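3.2 Start and stop rules for cloth handling

I'll admit I used to think the start and stop rules were the boring part of our protocol. Then Bo-ram Chae and I sat down with the first batch of 2490 episodes and tried to agree on where each one ended. We couldn't! She closed an episode when the fingers opened, I closed it when the arm was back home, and with cloth those two moments can be a long way apart.

So we wrote it down. An episode starts at the first contact between a finger and the fabric. It ends when both grippers are open and clear of the cloth, and a fold still held at one corner counts as unfinished – even if it already looks neat. Frames with motion blur stay in. We had dropped them early on and lost over 160 episodes that way, most of them perfectly good. The wrist view and the wide view (Figure 4) get labeled separately, by different people, and only then compared.

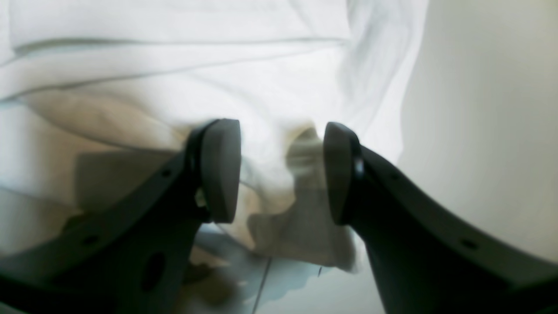
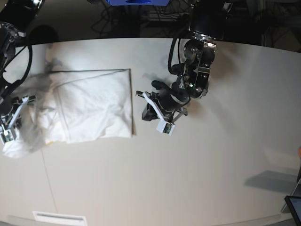 Figure 4. Cloth handling. First panel: wrist view, fabric between the finger pads. Second panel: wide view of both arms at the table, with a partly folded white cloth.

3.3 Settling disagreements

When two labelers differ, a third one looks at both views and decides. For us that was Valdemar Kvaran, who got 88 of these cases and grumbled through maybe half of them. He also had to write one line on why – a bit of a chore, but those lines are where most of the wording changes in the rules came from.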